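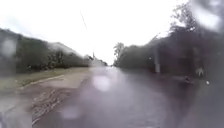

Je fais le point sur le budget robots de la saison prochaine, ça servira peut-être à d'autres petites communes ou syndicats. On cherche un porteur autonome pour l'inspection et la tonte des accotements. Thread.

On entretient 4 tronçons en régie. Jusqu'ici c'est tracteur, épareuse et deux agents. Le tracteur reste. Le robot ne le remplace pas sur les haies ni sur les talus raides, aucun modèle qu'on a regardé ne le fait.

Ce qu'on demande à la machine : suivre une bordure, repérer les ornières et les flaques sur l'accotement, tondre les bandes d'herbe à peu près planes, s'arrêter seule si elle ne voit plus rien.

Le dernier point nous a pris le plus de temps. Chez nous il pleut d'octobre à mars. Une caméra avec des gouttes dessus, c'est une caméra qui confond la bordure et le reflet. Donc premier poste à chiffrer : le capteur et sa protection, avant le châssis.

Trois devis reçus. Je les résume sans les tableaux.

Borker : châssis chenillé, tonte comprise, location au mois. La caméra est derrière une vitre fixe, sans rien pour la nettoyer. Ils proposent une buse d'air en option, à 520 euros par caméra. Il en faut deux. Pose non comprise.

Figueroa : achat uniquement, bloc capteurs à 2369 euros HT, buse d'air et petit racleur inclus. Châssis à part. Délai de livraison annoncé : décembre. C'est tard pour nous, le vote du budget passe après mais les essais devaient se faire avant.

Balard : bloc à 2595 euros HT, même principe, avec en plus un radar courte portée. Le radar ne lit pas une bordure basse. Par contre il voit un poteau ou un tronc sous la pluie, et ça compte pour l'arrêt de sécurité.

L'écart entre les deux derniers est de 226 euros. Pour un radar, ce n'est pas cher. J'ai quand même demandé si on pouvait l'ajouter plus tard sur le Figueroa. Réponse : non, faisceau différent, il faut changer le boîtier.

Ce qu'on oublie facilement dans ces devis : la remorque, la deuxième batterie, l'abonnement pour le positionnement, la formation des agents, et la signalisation temporaire quand la machine travaille en bord de chaussée. J'ai mis une ligne pour chacun.

Pour le positionnement, vérifiez la couverture sous les arbres. Sur notre tronçon le plus boisé on perd la correction par endroits. Le fournisseur parlait de « quelques secondes ». On a demandé une mesure sur place, écrite, avant de signer.

Korkor Lamptey, qui suit les marchés au syndicat, m'a fait ajouter deux clauses : essai d'une journée par temps de pluie, et reprise du matériel si l'arrêt automatique ne se déclenche pas pendant cet essai. Balard a accepté les deux. Borker seulement la première. Figueroa n'a pas encore répondu.

Côté logiciel, on partirait sur Hundo pour planifier les passages et garder les relevés d'ornières. L'export en tableur suffit à nos agents. Pas de module carto payant la première année.

À ce stade je penche pour le bloc Balard et un châssis loué, pour ne pas tout immobiliser d'un coup. Si la location dépasse deux saisons, l'achat redevient plus intéressant, je referai le calcul.

Si quelqu'un a fait tourner un racleur d'optique tout un hiver, je veux bien savoir à quelle fréquence vous changez la lame. Personne ne me donne de chiffre et je dois remplir la ligne consommables.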